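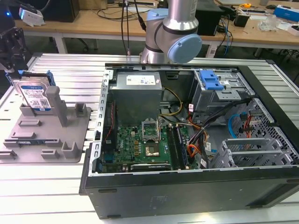
ok so a thread on how our infusion clinic at Dondham stopped losing half its mornings. long, sorry. typing between handovers

1/ background. outpatient infusion. iron, biologics, a few antibiotics people who don't need a bed. chairs always "full" on the schedule. chairs very much not full if you walked in at 8:30

2/ everyone got told 8. everyone. pharmacy starts mixing at 8. so you have a waiting room packed with people and zero bags. first bag hits the floor 9:20 on a good day

3/ and then at 2pm it's a ghost town, and the schedule still says no openings until June

4/ we'd complained for years. what changed is one of the clerks started writing real times on paper. arrived, seated, needle in, drug started, out the door. five columns. clipboard on a string

5/ did that for 300 visits before anyone upstairs knew. then we typed it up

6/ the gap between seated and drug started was the killer. 99 minutes for the middle patient. for a drug that runs 30

7/ I had been blaming the nurses being short. am a nurse. was wrong. we were standing there waiting on bags and labs same as the patients

8/ why so long. two piles. pile one: labs not back. blood drawn on arrival, sent down, wait, doc signs off, THEN pharmacy mixes. pile two: order expired and someone has to chase a signature from an office that opens at 9

9/ first thing we tried was a text reminder to get labs done the day before. flopped. half our folks come in from Ledesma and that's a 50 mile round trip, they are not doing it twice

10/ second try. the Ledesma health center already draws blood. asked if they'd take our patients. they said sure, nobody had ever asked. results land in our system overnight. that one phone call did more than the whole previous year of meetings and I'm still a little mad about it

11/ expired orders. now a clerk pulls the list a week out and sends the renewals in one batch per doctor. boring. works. docs grumbled for two weeks and then stopped

12/ third piece, staggered starts. short drugs that can be mixed in advance go first. long ones at 9:30. anybody needing same day labs gets 11 or later. took the template apart completly and rebuilt it on a whiteboard

13/ people asked about software so. we use Sosto for scheduling. it can do staggered templates, always could, ours was just set up by someone who left. took an afternoon to change. you probably don't need to buy anything

14/ (we did sit through a demo of Grurby. very pretty dashboards. would have told us what the clipboard told us. passed)

15/ numbers since somebody will ask. middle patient now waits 34 minutes seated to started. same chairs, same staff, same hours. we passed 1,000 visits on the new template last month and should hit 2,000 before the year is out if the heat holds off and folks keep showing up

16/ what got worse: lunch. the 11am group all needs checks right when we're trying to eat. we swapped to three lunch slots and it's still ugly. open to ideas, seriously

17/ also no shows went UP for a bit. think people were used to 8 and just came at 8, got told 11, and went home. should have called instead of mailing a letter. the letter was two pages. who reads that

18/ things patients said on the comment cards: parking easier. less time next to strangers coughing. one person said they missed the morning crowd, they'd made friends. hadnt thought of that one at all. we now try to book a couple of the regulars side by side if they ask

19/ if you want to copy this, do the paper log first. don't skip to the template. we'd have fixed the wrong thing, I'd have bet money it was staffing

20/ and let the clerks run it. they knew about the expired orders the whole time, had a sticky note system going and everything

21/ someone asked for the log sheet. it's five columns and a line for "why". the why line is the good bit. make people write words in it, no codes

22/ next up is Friday-style chaos every time there's a holiday and two days of people get crammed in one. no plan yet. will post when there is

23/ ok pump is beeping gotta go. will answer replies after 7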